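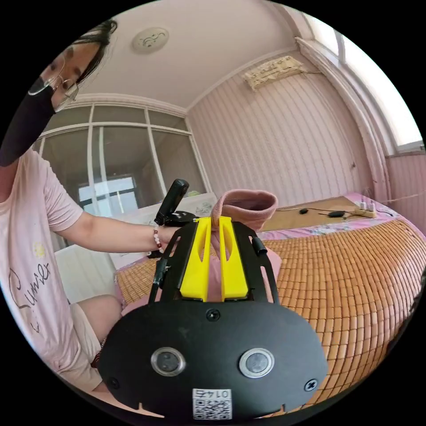 Someone wrote to the list on 4 December, 9:40 pm:

I keep reading that home robots are a year or two off. We run a small laundry in Hedolville and I would buy one tomorrow if it could pair socks and fold shirts. The washers and dryers have been automatic for longer than I have owned the place. What costs me money is the table at the end, where people stand and fold. Is there anything I can put at that table now, or should I stop asking?

Keep asking, but don't change your staffing yet.

I spent part of the fall at the Lawal shop in Kallstead, where they have a folding arm on trial. The arm does towels. If the towel starts flat and square on the table, it gets a decent fold and moves on. Over one shift we gave it 234 towels and stepped in on 17 of them. Most of those were cases where it picked up two layers at the edge, or missed the edge and closed on air. I'd call that useful if you have a lot of towels and they are all the same size. If you run hotel work, look into it.

Shirts are another matter. We tried T-shirts for an afternoon and gave up. A person doing the same job turns the shirt right side out, finds the shoulders, shakes it once and lays it down, and doesn't think about any of it. The arm had to be handed a shirt that was already laid out, and by then half the work is done.

The hardware is less of a problem than I expected. Two plain fingers that open and close will hold a sock or a cuff well enough. If you take a pair of those grippers in your own hands and work through a pile of clothes with them, you find out quickly what can be done with so little. I could fold a shirt that way after some practice. I was slow, and I dropped things, but the folds were fine. So the fingers can do it when a person is deciding where to put them. The deciding is what the machines are short of.

Long sleeves are the best test I know. With the body flat, you still have two sleeves going off in different directions, and each has to be brought in without dragging the rest along.

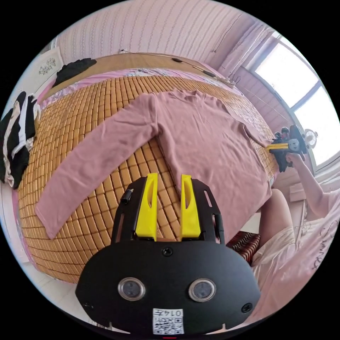

One reader replied off-list that the shirt is the wrong thing to worry about, and that the real trouble is the bed, the chair or wherever the clothes happen to be. A shop can bolt a table to the floor and light it the same way all day. A house has daylight from one side, a soft surface that gives, and yesterday's clothes in a heap next to today's.

I agree with that. It is also why I think a shop like yours will get something that works before any household does. You can fix the table height, the light and the order things arrive in.

On price, Gilden quoted us a monthly lease for a towel unit and I can forward the sheet if you write to me directly. It takes up more floor than you would think, so measure first. Ask them what happens when the gripper pads wear out. We went through a set faster than the manual said we would.

For socks I have nothing to offer. We never got as far as pairing.

If anyone else here has run shirts on a machine in a working shop, with a normal mix of sizes, please post your numbers, including the bad ones.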